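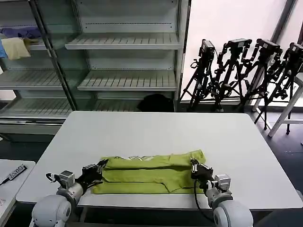
Both grippers on the green garment at the Lerside cell.

Monday was finger day! I swapped the worn pads, then ran up to 300 test closes before trusting it with cloth.
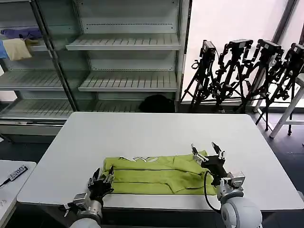
Cable slack is my pet worry on this cell. I leave a loop from the right gripper back past the wrist, so the joint can turn without tugging (too tight and it faults).

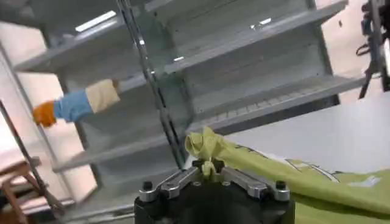 Next up: zeroing

Jog both arms home, save the offsets as set 4, and tighten the finger screws again.

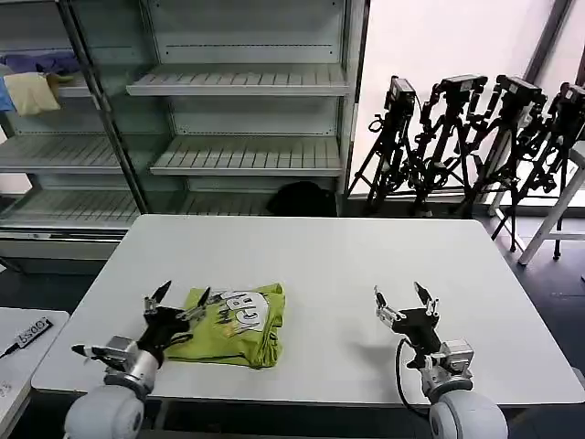

Retno Lumbantobing: Do you rezero after every pad swap? We skip it.

Danang Lumenta: Every time here.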